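Robot arm in a staff kitchen: what happens to the people on the early shift?

Posted in Workplace and Automation
Tags: catering, scheduling, retraining

Zainab Briggs

I supervise a contract kitchen at Vencombe. We serve 281 meals on a normal day, with an upper limit of 300 written into the contract. Management wants one arm at the reheating counter from next quarter. The supplier's proposal covers the equipment in detail – reach, payload, power supply – and has one paragraph on staff, which says that tasks will be "reassigned."

The early shift has 3 people. One of them spends most of it loading and unloading ovens. I need to know what that job looks like afterward, who is responsible when the arm stops, and whether the layout has to change. The simulated layout is the only view of the workstation we have been given. 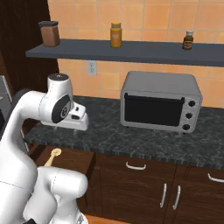

Igwe, April

The counter section follows the standard pattern: arm at one side, toaster oven on the worktop, shelf above for bottles and a canister. Answers to your points, from a site that has run a similar setup for 8 months:

The loading job does not disappear. It becomes a tending job. Our operator portions the trays, sets them in fixed positions, clears faults and signs the temperature log. Lifting went down. Time spent standing near the counter did not.

Responsibility when the arm stops has to be written into the shift sheet by name. We left it open at first and the cook ended up doing it during service. We now train two people per shift and pay both the higher rate.

Layout: keep the worktop as clear as it is in the render. Ours was clear on paper and had a knife block and a roll of film on it within a week. Each loose object on the counter is a possible stop. Check the shelf as well. If staff need to reach for a bottle while the arm is moving, either move the bottles or agree on a pause procedure. Ask for the risk assessment to cover that reach specifically.

Curnemico

We looked at one and did not buy it. Too slow for us. Get a dishwasher with a conveyor instead, it saves more hours.

Clenel

The dishwasher is a separate matter, although the point about speed is fair. A render gives you no cycle time. Ask the supplier for a timed run with your own trays and your own oven. A knob-controlled oven like the one shown also raises the question of who sets it. If the answer is a person, put those minutes back into the staffing plan.

On "reassigned": ask for the new task list before the contract is signed, with hours against each task. Our first list added up to less than a full shift, and the remaining hours were cut without discussion. The second list was drawn up with the early shift present. It included allergen labeling and stock rotation, which had been done badly for years – mostly for lack of time.

Last edited by Zainab Briggs, Apr 20, 2026: supplier has agreed to a timed run. Task list requested in writing.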